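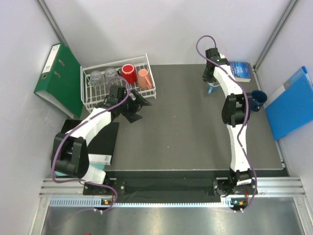

Figure 2. The shared bench at Thambiah during a mug-handling session. The gripper of the right arm is at the rim of the light blue mug; the gripper of the left arm is open in front of the dish rack.

4. Rules for sharing a bench between two arms

4.1 Why we wrote the rules down

When we began working with two arms on one table, we had very little in the way of written practice. There was a page taped up by the door, mostly to do with the emergency stop, and everything else lived in people's heads. This worked well enough while the same three colleagues ran every session, but it worked a good deal less well once students from Grandovside joined us in October and began asking (very sensibly!) why we did things in one order and not another. The rules in this section grew out of those conversations, and we are grateful to everyone who was patient enough to keep asking. The version given here is the one agreed on 4 January 2020, and it has been used unchanged for all 164 sessions reported in Section 5.

We should say at once that these are house rules. They sit underneath the risk assessment that any laboratory must carry out for itself, and they are no substitute for it.

4.2 One arm to an object

The first rule is the simplest, and it is the one we would keep if we had to throw away all the others. At any moment, an object on the bench belongs to one arm only. The operator says aloud which arm is taking it, and the other arm keeps its fingers open and well clear until the object has been let go. In Figure 2 the blue mug belongs to the right arm, and the left gripper is holding nothing. We tried for a while to let the software settle the matter by itself, using the Vurard planner with its default margins, and it did so without any collisions, but the operators found it tiring to watch two arms weaving past one another with no notion of which would move next. Saying it aloud costs a second or two and everybody in the room seems happier for it.

Handing an object from one arm to the other is allowed, but it has to be done by way of the table. The first arm sets the object down and backs off, the operator names the new arm, and only then does the second arm come in. A direct handover in mid-air counts as a separate task with its own assessment, and we do not cover it in this paper.

4.3 Speed and spacing

Near any drinking vessel we limit the speed of the gripper to 50 millimetres per second. Elsewhere over the table the limit is 1,000, though in practice our operators hardly ever come near it. We had a long and rather good-natured argument over whether glass ought to have a lower limit of its own. In the end we kept a single figure for everything one might drink from, as Kristine Galang pointed out that a rule with exceptions is a rule people have to look up, and that a chipped mug is just as sharp as a chipped glass.

4.4 Things that stay on the bench

It is tempting to ask for a bare table, and several guides we read do ask for one. Our own view is gentler. The work we care about is the tidying of ordinary rooms, where mugs share a surface with binders, folders and books, and so we let such things remain, provided that each is entered on the session sheet before the arms are switched on. Anything standing upright or leaning is marked on the sheet with a letter T, for "may tip", and the operator is asked to look at it again whenever an arm has passed close by. A rack is entered together with whatever is in it, and has to be entered afresh if its contents change.

4.5 Cables

Cables deserve more attention than they usually get. Ours follow the arms on the outside, with enough slack left at the wrist for a full turn, and their lower ends are held down by fasteners at the front of the bench. Before each session the operator moves every joint slowly through its range and watches the loops as they go. If a loop catches or pulls tight, the session waits until it has been put right, however late in the afternoon it may be. We took this check from our partners at Altov, who do it at every change of operator, and we have since come round to doing the same.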